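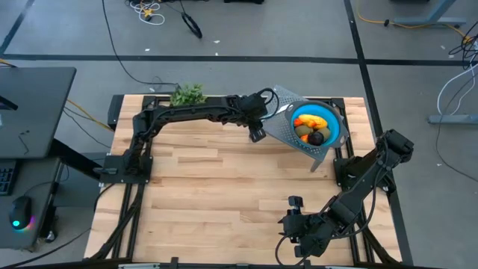 작업대에 설치된 로봇 팔 두 대. 왼쪽 팔의 그리퍼가 회색 타공 트레이의 가장자리를 잡고 있으며, 트레이 위에 모형 과일이 담긴 파란색 채반이 놓여 있다.

**Zollside, 양팔 원격 조작 교시 패키지 ‘Vummont’ 공개**

2021년 1월 13일 — 로봇 제어 소프트웨어 기업 Zollside는 양팔 작업의 원격 조작 교시와 기록을 지원하는 Vummont를 공개했다. 조작자가 리더 암 2대를 움직이면 작업대의 팔이 동작을 추종하며, 관절 각도와 그리퍼 개폐량은 200Hz로 저장된다. 직접 교시 모드에서는 팔을 손으로 잡고 경유점을 지정할 수 있다.

사전 시험은 12월 Bremeck 연구동에서 진행됐다. 트레이 취급을 포함한 다섯 개 과제에서 시연 2081건을 기록했고, 중단된 시연도 별도 표시를 붙여 보존했다.

개발 책임자 Abbas Arabzadeh는 “물체의 무게가 한쪽으로 쏠리는 과제에서는 조작자마다 파지 위치가 달랐다”며 “해당 편차를 평균 처리하지 않고 원본 궤적으로 제공한다”고 밝혔다.

기록 형식 명세와 재생 도구는 패키지에 포함된다. 기존 Csonka 제어기 사용자는 펌웨어 갱신 후 적용할 수 있다.

문의: Zollside 홍보 담당 Hadiza Okeke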